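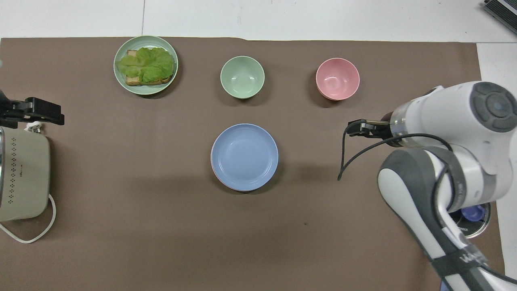 Figure 4. Toast topped with lettuce, served open-faced on a pale green plate.

4.2 When is it lunch?

I went into the diaries thinking the word "lunch" would be the easy one. Breakfast was going to be messy (it always is, ask anyone who has tried to code coffee), and supper versus dinner was the whole reason I picked Emcombe and Gitasley in the first place, with the river between them and that old line on the dialect maps. Lunch was meant to be my control word. I'd check it, write one paragraph, and move on. I ended up spending most of a winter on it!

A quick reminder of what I had to work with. The 22 households kept their diaries in Ritia, the note-keeping app described in Section 3, and they wrote whatever they liked in the "what was this?" box. There was no drop-down menu and no list of suggestions. After I threw out the blanks and the doubles, that left me 2,749 entries with a usable label. I read every one of them myself, and Yolanda Flores read them again without seeing my codes. Where we disagreed we talked it through over the phone, and a few of those calls got pretty lively.

The first thing to say is that the clock does a poor job of predicting the word. I had expected a nice hump around noon with "lunch" piled up under it. The hump is there, but it has long, untidy shoulders. One writer in Gitasley calls something "lunch" at a quarter past ten in the morning, and she does it all through November, when her shifts at the hospital laundry started early. Another has "late lunch" at five and then "dinner" at six-thirty, on the same day, with no sign that this struck him as odd. I asked him about it in the follow-up interview and he said, "Well, I hadn't had lunch yet." I've thought about that answer a lot. For him lunch is a slot in an order, and you can't get to dinner without going through it.

The second thing is what people put in the slot. Bread does a lot of work here. If a meal in the middle of the day had bread in it, people on both sides of the river were happy to write "lunch" and leave it at that. Take the bread away and the labels start to wobble. Soup by itself gets "a bite" or "soup" (the food standing in for the name of the meal, which I'll come back to in 4.4). Leftovers get "leftovers." A bowl of cereal at one in the afternoon gets "nothing really," and I had to make a special code for "nothing really" because it turned up so often next to a perfectly decent amount of food.

Open-faced sandwiches like the one in Figure 4 sit right on the line, and they are where Yolanda and I argued most. Is one slice of toast with something on it a sandwich? Is it just toast? The diary writers don't agree either. In Emcombe the usual pattern is that "toast" belongs to the morning, and the moment it moves past noon it picks up a "with": toast with egg, toast with salad, toast with whatever was in the fridge. The "with" seems to promote it. Toast is a snack, but toast with something can be lunch. In Gitasley I found less of this. Writers there tended to go straight to "sandwich," even when the interview made it clear that no second slice was involved. I asked one woman whether she'd still call it a sandwich without a top, and she looked at me as if I'd asked whether a convertible was a car.

I should be careful, though. There were 10 Gitasley households and only a handful of them wrote about open-faced anything, so I wouldn't want anybody to draw a new line on a map over it. Volodymyr Symonenko, who read an early draft, pointed out that three of my best Gitasley examples come from the same kitchen, a mother and two grown sons, and people who eat together talk alike. He's right. I've kept the examples in because I like them, but I left them out of the comparison in Table 5.

What about eating alone? Demchenko's argument, as I understand it, is that named meals are social things, so a person eating alone should drift away from meal names and toward food names. I wanted this to be true, partly because it's a lovely idea and partly because I eat lunch alone most days and could picture myself as evidence. The diaries give it some support. Solo entries in the middle of the day do use food names more often, and they're shorter, too. "Cheese toast." "Apple, rest of the ham." But the effect fades when I look at each writer separately. The people who use food names when alone mostly use them in company as well. They're just food-name people! My guess is that living alone and writing tersely go together in this group for other reasons, age being the obvious one, and I don't have enough households to pull those apart.

There is one pattern I'm willing to stand behind. People change the label when the meal is a disappointment. I have some 32 entries where the writer first put "lunch" and then went back and edited it (Ritia keeps the old text, and everyone agreed to let me see it). Nearly all of these edits go the same way, from the meal name down to something smaller: "lunch" becomes "snack," or "a bite," or in one case "not worth it." Edits in the other direction are very rare. I found just two, both by the same man, and both times he'd gone back for a second helping.

So a label can be a kind of review. That makes trouble for anyone who wants to use self-reported meal names as plain facts about when people eat, and I've been guilty of this myself in the pilot paper. If a skimpy lunch stops being called lunch, then a survey asking "Did you eat lunch yesterday?" is partly asking "Was it any good?" I don't know how big the problem is outside my two towns. I'd be surprised if it were only here.

I tried asking about this directly in the last round of interviews and mostly got shrugs. One Emcombe writer said she edited the word because she was still hungry when she wrote it down. Another said he didn't remember changing it at all, then scrolled up, read his own entry out loud, and laughed. The next section takes the same edits and looks at what happens in the evening, where the choice between supper and dinner makes everything harder to read.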